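## The slow business of looking after your hair

Somewhere in my late thirties my hair stopped doing what it was told. It had always been the sort you could wash at night, sleep on and forget, and then one January it went dull and brittle at the ends, and I did what most of us do - I bought things. A mask, an oil, a second oil to go with the first. My bathroom shelf has never recovered!

So I went to see Osvaldo Amato, who has been cutting hair at Clilholm for 20 years and has a lovely way of telling you off without your noticing. He lifted a strand, let it drop, and asked how hot I had my shower. Very hot, I said. He nodded for rather a long time.
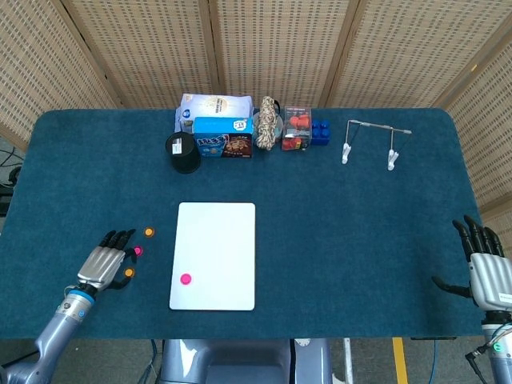 His first piece of advice cost nothing at all, which I was secretly a bit disappointed by. Turn the water down until it's just warm, put the shampoo on the scalp and leave the lengths alone, because they get quite enough of it as you rinse. Conditioner goes from the ears down, and it wants 4 minutes, properly timed (I sing, badly, to fill them).

Then there's the towel. I'd been rubbing away as though drying a wet dog, and Osvaldo would much prefer that I squeezed the water out with an old cotton T-shirt and left it there. If you must use a dryer, keep it on the middle setting and keep it moving.

As for products, he uses a plain cream called Cocco on dry ends, a bit the size of a pea, and he'd sooner you finished one pot before starting another. I've been good about that, mostly. The second oil is still on the shelf, and my next trim is booked for the spring.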